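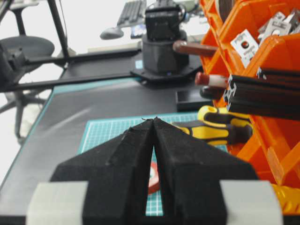 How big a cutting mat do you need for a workbench? Big enough to hold the job, the tool in your hand and the roll of tape, with a strip left over at the front for your wrists.

I worked that out the expensive way, by buying two small ones first. The one I've ended up with is the Hinalow bench mat, teal with a fine white grid, and I've been using it since February. I like it a lot! It cost me 35 dollars, and I've spent more than that on lunch and regretted it.

**The surface.** It grips. Small screws stay where I drop them instead of setting off for the floor, and a screwdriver put down in a hurry mostly stays put (my old desk was basically a slide). Cuts close up well if you keep the blade fresh. I did one stupid thing, which was dragging a dull knife through packing foam with all my weight on it, and there's a scar from that. Everything else has healed to a faint line you have to tilt your head to find.

**The grid.** Fine white lines on teal, and they show up properly under my lamp at eleven at night. I use them constantly for lining up brackets and checking that an extrusion has been cut square. Silviu Ciobanu, who shares the bench with me, swears by his steel rule and won't trust anything printed. We checked the mat against the rule along the long side and couldn't find a difference, so he's gone quiet about it.

**The color.** I thought I'd hate teal. It's great! Black parts and bright metal both stand out against it, and on a dark gray tabletop it makes the working area really obvious, so stuff gets put back on the mat and not just wherever.

**With an organizer next to it.** My favorite setup is the mat in front and an orange open-bin organizer on the right. I went with open bins over drawers, and for long things like black extrusion that's the way to go, they can just stick out the side. Handles stick out too, so you grab by color. Brackets go in an upper bin. The Mudbridge drawers I had before looked neater, but I never remembered what was in them.

Things I'd change:

- It came rolled, and the corners stayed up for 4 days. Heavy books helped.
- Red tape left on it over a warm weekend leaves a sticky patch. Dish soap gets it off, slowly.
- It smelled like a new shower curtain for a while.
- No hole for hanging it up. Aled Gethin punched one in his and says it's fine, but I'm not brave enough.

I also tried the Odholm mat, which is thicker and nicer to lean on, but the lines are yellow and I kept losing my place. For soldering, use something else entirely; this isn't made for heat.

Would buy again, and I'm already eyeing a second one for the kitchen table.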